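The big table, part two (with a word about cards)

So, the white table. If you read the last issue you'll know I'd promised to report back once we'd got the thing clear, and then I went quiet for a month, which several of you took to mean we'd failed. We hadn't! We'd got it clear, filled it up again, got it clear a second time, and I wanted to be sure the second time stuck before I put anything in writing.

For anyone who joined us over the summer: the big square table in the Mallum room started out as a place to lay things flat. Proofs, fabric, maps, whatever you had that was bigger than your own desk. By June it was a place to leave things flat. There were envelopes from Foulkes, a box of lamp fittings, three sets of swatches with no labels on, and underneath it all the cards. Hundreds and hundreds of cards. Sample cards, index cards, shop cards, the postcard-sized ones from the Benthorpe display, thank-you cards that had been written and not sent (I found two of mine, sorry Tudur, sorry Kaede).

Kaede Tamura and I did the sorting over a run of evenings in August with the door propped open for a bit of air. I had guessed we were dealing with a few hundred. Kaede kept a tally on the back of an envelope and it came to 2,011 cards all told, of which 1,455 were worth keeping. The rest were doubles, or faded, or had something sticky on them that neither of us wanted to look into. I'd have kept more. Kaede is firmer than I am, and I'd recommend having a firm person with you if you're doing this at home.

What we learned about sorting, for what it's worth. Don't read them. That's the main thing. The minute you start reading cards you've lost the evening. Pick up, look at the size, look at the state of it, put it down in a pile. Reading is for the second go, sitting down, with a biscuit. We also started off with far too many piles (I had one called "nice ones", which Kaede quietly broke up while I was on the phone) and ended with four: keep, give back, recycle, ask Mared. Mared Mostyn has since dealt with the ask Mared pile in a single lunch hour and says most of it should have been recycled.

Then there's the question of where keeps go. Lying in a box, cards are as good as gone. You never look through a box. Mackenzie wanted them on a wire with little pegs, which looks lovely in a café and drives me up the wall, they all curl and spin round to face the wrong way. Tudur Gronow was for albums. In the end we went for long low trays with the cards standing on edge, dividers every so often, and the trays live on the shelf by the window and only come to the table when somebody's using them. That last bit matters. A tray that stays out overnight has a second tray next to it by morning, and by the end of the week you can't see the top again.

The round table next to the big one has been left alone for now. I know. The cords. I know! It's got the slender-armed fixture on it and a tangle of white leads and bits and bobs, and every time I walk past I think "that's next", and then I put the kettle on. Zakhar Kovalchuk has offered to do it if we leave him to it and don't ask him what each lead was for. I've said yes before he can change his mind.

What I'm really pleased about is the top itself. It came up beautifully. We'd all got used to thinking of it as a sort of off-grey, and a fair bit of that was pencil. We tried washing-up liquid first, then a paste cleaner called Vitura that Mared had in the cupboard, and the paste did the trick on the pencil, though it leaves a bloom if you don't go over it afterwards with clean water and a dry cloth. It still looks slightly grey under the ceiling lights, but it's an even grey and I can live with that.

We've also given ourselves one rule for the green one, which is that it stands up at the far end and it stays there. It started as a habit of Mackenzie's. If something's standing upright at the back, people seem to stop spreading out before they reach it, and you keep that strip of clear table without having to put a notice up. We've got quite enough notices.
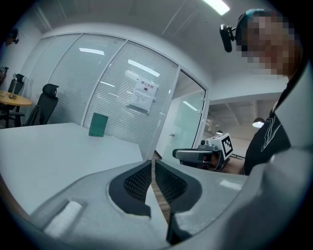
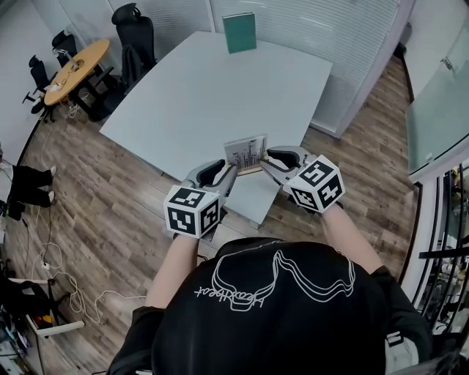 Are the long trays better than a box with a lid for cards you want to use fairly often?

The trays are better for anything you use week to week, because you can flick through from the top and see what you've got. A box with a lid is kinder for cards you only want kept, as it keeps out the dust and the light. If you've room for just one, get a tray and drape a clean tea towel over it when you've finished.

That came in from a reader who's about to start on her mother's sideboard, and I wish her well. She also wanted to know about dividers, so: ordinary card, a bit stiffer than whatever you're dividing, cut a thumb's width taller. We wrote on ours in pencil the first time round and regretted it after one afternoon of rubbing up against each other. Ink. And write on the front of the tab, top left, all of them the same, or you'll be tilting your head like an owl. Plastic dividers do last longer but they slide, and once one goes the lot go.

Stiffness is the other thing I've become a bore about. A good stiff card will stand on its edge for a moment if you set it down gently, and a floppy one folds over before you've let go. We've been sorting out the floppy ones and giving them a backing, nothing fancy, just a plain piece the same size, fixed along the lower edge with a strip of paper tape. Don't glue the whole back. I did a batch with paste all over and every one of them bowed like a crisp overnight. Tudur pressed them under the atlas for a week and got most of them back, and has mentioned it since.

If you want to stand a single card up on a table without any kind of holder, the easiest way I've found is to cut a slot in a wine cork and flatten the underneath so it doesn't roll. A folded strip of card with two snips in it works as well, and costs nothing. Mackenzie Petrenko swears by a lump of putty, but putty leaves a greasy mark and I've only just got the top clean, so not on my table please.

As for books and folders, the thin ones will stand by themselves if you open them just a crack, and the fat ones will stand shut. It's the in-between ones that go over in the night and frighten whoever's locking up. Push them right up against something, or lay them flat in the first place. I'm told you can buy a weighted bookend very cheaply. We had a budget of 40 pounds for the whole job and spent it on trays, so we're using a brick in a sock. It's a nice sock.

A few people have asked whether the room is going to be rearranged now. The table stays where it is. We had a go at turning it so that it sat square to the glass, and you couldn't get round the corner without breathing in, so back it went. The blinds stay drawn while anyone's got cards out, partly for the colours, partly because the glare off a white top on a bright morning is something else. The wooden floor has had a sweep and could do with a proper mop, and if you're the sort of person who enjoys that, do please get in touch. I'm asking nicely. I asked nicely in the last issue too.

Things we found, in case they're yours. One cardigan button, large, tortoiseshell. A key with no tag that fits nothing here. A pair of reading glasses, quite strong, in a case with somebody's shopping list in it (leeks, lightbulbs, "the other soap"). An unopened packet of seeds, sweet peas, that I'd very much like to be mine, but they aren't. All of it is in the biscuit tin on the windowsill in the kitchen. The tin with the castle on, since the other one has biscuits in it.

The give back pile is much smaller than it was, but there are still Foulkes cards in it from the spring display and I can't tell whose they were. They're the plain-backed ones, a touch bigger than a playing card. If you lent some and haven't had them back, come and have a look before the end of the month and take whatever's yours. After that Kaede gets them, and you've heard about Kaede.

Next time, if Zakhar's as good as his word, I'll have something to say about leads and how to coil them so that they come out again the way they went in. Mared has a method with the cardboard tubes from kitchen roll that I was very rude about until I tried it. Save your tubes, please, the kitchen roll ones and the wrapping paper ones as well if you can cut them down. There's a bag for them behind the door.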